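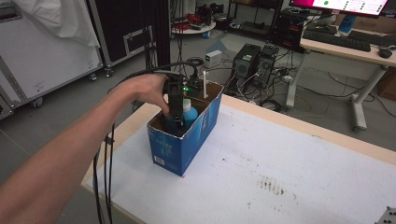
`Hardware / Handheld gripper / Cable and connection`

# Jaw position drops out when the gripper goes down into a box

**Status:** open, workaround in place
**Opened by:** Thilini Kumarasinghe
**Helping:** Bronwyn Hoani
**Place:** Brideck shared workshop, long table
**Software:** Netcombe recorder, build 405

## The problem

I am building a hand-held gripper with position sensing in the jaws, so that I can pick objects by hand and later replay the same movements on the arm I am making at home. On the flat table it works well. When I reach down into a tall box, the jaw position freezes for a moment and then jumps to a new value. The recorder does not stop and it does not show any error. I only find the fault afterwards, when I look at the curve.

For testing I use the blue cardboard box with the top flaps removed, and the light blue plastic bottle standing inside. The box is good for this because the hand must come from above and the wrist must turn a little to get the jaws around the bottle.

What I expect: a smooth curve from open to closed.

What I get: a flat part, then a step. The worst flat part so far was 941 ms. The shortest I can see clearly is 298 ms. I have not looked for shorter ones.

The green light on the side of the gripper stays on during all of this. In my wiring this light shows only that the board has power, so please do not take it as a sign that the data is good. I made this mistake myself for one whole evening.

## What I have already checked

- Changed the USB port on the computer. No difference.
- Closed all other programs. No difference.
- Opened and closed the jaws on the table, without any box, for 20 minutes. No dropout.
- Put the bottle on the table and picked it from the side. No dropout.
- Picked the same bottle from inside the box. Dropout in the first minute.
- Replaced the sensor plug on the jaw side with a new one from the Plondico kit. It seemed better at first, then the same fault came back.

I also thought about the cardboard, if the jaws are rubbing on the inside wall and sticking there. But a jaw which sticks would move again slowly, and my curve makes a step in one sample. So I believe the jaw is moving all the time and only the number is old.

## Log

**18:10** Started with the box near the edge of the table. Bronwyn watched the screen and I moved the gripper. She called out each time the curve became flat. It is much easier with two persons, I should have asked before.

**18:25** The dropouts come when my hand is low and the wrist is turned outward. If I go low but keep the wrist straight, there are fewer. If I turn the wrist but stay above the rim, I have not seen one.

**18:40** Bronwyn asked how much cable is hanging free. The bundle leaves the top of the gripper, makes an arch backwards and then hangs down past the side of the table toward the floor. So the weight of the hanging part pulls at the connector on top, and when I lower my hand and turn it, the pull changes direction. I had fixed the cables inside the housing with one small tie only.

**18:55** Test: I kept the gripper still on the table and Bronwyn moved only the cable bundle with her fingers, close to the housing. Flat part on the curve, two times. The jaws did not need to move into any box for this.

**19:05** Opened the housing. The tie was loose and the sensor wires could slide about 3 mm. The power wires had no play. I think this explains why the light stays on while the position is lost.

**19:30** Put in two ties, one at the exit and one further inside, and a short piece of foam between them. Closed the housing. Picked the bottle from the box many times with the wrist turned. One dropout, short. Before this I had one in almost every try.

**19:50** Asked Bronwyn to hold the bundle up in the air behind me while I worked. No dropout at all until we stopped. Her arm was tired after this, so it is not a permanent solution.

## Workaround for now

1. Use two ties in the housing, as above.
2. Leave a loose loop near the top of the gripper before the cables hang down. It must be loose also at the lowest point inside the box.
3. Before recording, move the bundle by hand for a few seconds and watch the curve. If it goes flat, do not record.
4. Throw away any take with a step in it. Netcombe does not mark them, you must look by eye.

## Comments

**Bronwyn Hoani:** I would not spend more time on the software side. The finger test was very clear. For the weight, can you hang the bundle from something above the table with a piece of elastic? Then the connector carries almost nothing. I have elastic cord at home and can bring it. Also, put the recorder and the power on separate connectors in the next version, so one bad plug does not hide behind the other.

**Thilini Kumarasinghe:** Thank you, yes please bring the cord. I worry a little that the elastic will pull my hand upward and I will record a movement which is not natural, but maybe with a soft one I will not feel it. I will try with the same box and the same bottle so that the results can be compared.

**Bronwyn Hoani:** Soft one it is. What about the freezing itself? Even with a bad wire I would expect the value to go to zero or to noise. Why does it hold?

**Thilini Kumarasinghe:** This is from my own code, I looked now. When the board gets no answer from the sensor, it sends the last good value again. I wrote it in October to make the curve look nicer in a demo for Roy, and then I forgot about it — not my best idea. I will change it so that it sends an error number and the recorder can show a gap.

**Bronwyn Hoani:** Please do that before the elastic. Otherwise we could miss the short ones.

## Still to do

- [x] Second tie and foam in the housing
- [ ] Remove the "repeat last value" code, send an error number
- [ ] Look again through the old takes for steps
- [ ] Elastic support for the cable bundle (Bronwyn brings the cord)
- [ ] Order a locking connector for the sensor wires
- [ ] Repeat the box test with the wrist turned, 20 minutes without stopping

I keep the ticket open until the last point is done. If you have the same gripper housing and see the same flat part, please write here which connector you used and how the cables leave your table.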